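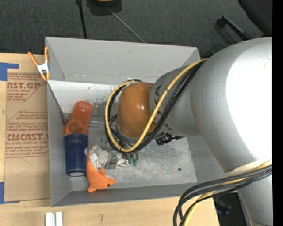 Entry by Jayanthi Fernandes. Last revised Mar 2, 2025. Filed under: Robots, Home and Shared Workshop Builds

Grerkari is a bin-picking build assembled at Kakakhel, a shared workshop. It consists of a robot arm that reaches into an open-topped gray bin and tries to take objects out of it. The project was started by Nives Ruggiero and Mudassar Soomro, and is usually described by its builders as a sorting system. Whether it sorts anything is disputed (see Claims).

Background

Bin picking is an old problem in automation. A machine bolted to a factory floor can pick up the same part from the same spot all day. Ask it to take a soft toy out from beside a bottle and the difficulty changes completely, since the toy bends and the bottle rolls. Hobby groups have been drawn to the problem for years, and a fair number of their builds stop at the stage of a nice video.

Ruggiero and Soomro bought the arm secondhand. Its controller runs Prendum, a free motion package. The picking software, called Vudinex, is their own work and has not been released.

Construction

The bin sits on a wooden tabletop and the arm comes in over one side. Cabling runs along the outside of the arm, a yellow cable beside a thick bundle of black ones, looping around the orange-brown cap at the wrist. Builders of commercial cells tend to route cables more tightly, and several members have asked what a loop that size does when the wrist turns near the bin wall. The project notes say only that slack is "adequate."

An orange-handled spring clamp grips the rim at one corner. Cell-cast acrylic sheet, still in its printed paper, has been kept next to the bin during the work. The notes mention a plan to cut guards from it. No guards had been fitted at the last revision of this article.

Test objects

The objects are household items of mixed stiffness. They include a translucent red-orange bottle, a dark blue cylindrical container, an orange plush sea creature and a crumpled piece of striped gray and white fabric. The choice is reasonable as far as it goes – hard, round and floppy things are all represented – but the set was picked by the same people who wrote the software, and it has hardly changed since May.

Claims

In a talk to members, Soomro reported 104 successful picks. The number of attempts was not given, which makes the figure hard to use. A later session observed by Cirilo Ibarra logged 11 attempts and 3 successes, all with hard objects. Ruggiero has said the session used an older version of Vudinex. The two results have not been reconciled, and a repeat with objects supplied by someone else has been proposed but not scheduled.

The word "autonomous" appears in early notes. It was removed after Ibarra pointed out that a person was choosing the target on a laptop.

See also: Prendum; Gripper design; Cable routing

Comments (3)

Jouko Rantala
104 out of what? I asked at the talk and got a slide about lighting.

Mudassar Soomro
The full log has 8 sessions in it and I'll post it once it's cleaned up. Fair point about the attempts.

Cirilo Ibarra
Please post it before it's cleaned up. Also the fabric should get its own line in the results, it behaves nothing like the bottle.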